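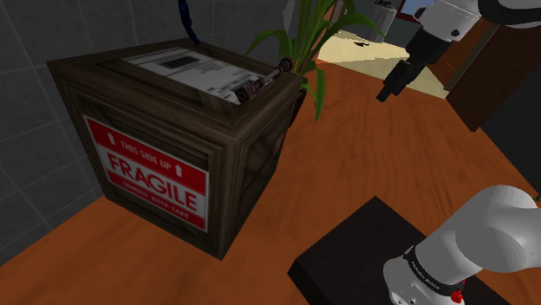
A wooden crate with its warning label: THIS SIDE UP, FRAGILE, HANDLE WITH CARE.

How do breakable things cross the world?

Think of the most breakable thing in your home. A glass vase? A china teapot? Now think about sending it across an ocean, on lorries and ships, over bumps and through storms. Would it get there in one piece? It can, and the way it's done is brilliant!

What makes things break?

Most breakable things are strong in some ways and weak in others. A china plate can hold up a huge pile of mashed potato without any trouble at all, but drop it on a stone floor and – smash! When something falls it picks up speed, and when it hits the ground it has to lose all that speed again. If it stops in a tiny fraction of a second, the push on it is enormous. If it stops a little more slowly, the push is much gentler.

That's the big secret of packing. You can't always stop a box from being bumped, but you can make the thing inside stop slowly. Foam, straw, crumpled paper and bubble wrap all squash when they're pushed, and while they are squashing, they are slowing things down. (It's the same reason you'd much sooner jump onto a mattress than onto a pavement.)

Shaking is a different sort of problem. A lorry on a long road jiggles everything it carries for hours and hours. If two cups are touching, they'll knock together thousands of times, and one of those knocks might start a crack. So packers wrap every piece on its own and fill up the gaps so that nothing can rattle.

Why use a wooden box?

Cardboard is light and cheap and wonderful for posting a jumper. But it goes soggy when it's wet, and it can crumple if something heavy is stacked on it. Wood is much stiffer. A good crate is like a suit of armour: the hard outside takes the knocks and stops anything poking through, and the soft packing inside does the cushioning. You need both!

Words and pictures on the outside

A crate might be lifted by lots of different people before it arrives, and none of them can see what's in it. The outside has to do the talking. Two arrows pointing up tell you which way the box should stand, and you can understand them whatever language you speak. Another sign used all over the world is a wine glass, meaning "this could break", and an umbrella means "keep me dry".

Why does it matter which way up a box goes? Imagine turning a birthday cake upside down in its tin!

A teapot's long journey

Lachlan Pearce packs pottery for the museum in Mudgway. In March he had to get a teapot ready for a trip of 2532 kilometres. It is 268 years old, and its spout is thinner than your little finger.

"I start with the bit that sticks out," he says. "If the spout is safe, the rest is easy. And I always wrap the lid separately, even if it looks happy where it is."

He cut a teapot-shaped hole in a block of foam, put the block in a box, and then put that box inside a bigger one with more foam all round. The packing took him 2 days. The teapot got there without a chip!

Try it yourself

Put a raw egg in a small box with any packing you like: socks, popcorn, torn newspaper, sponges. Tape it shut and drop it onto the grass from as high as your knees. Open it and look. If the egg has survived, try from your waist, then your shoulders. Which packing worked best? Wash your hands afterwards, and keep a cloth nearby!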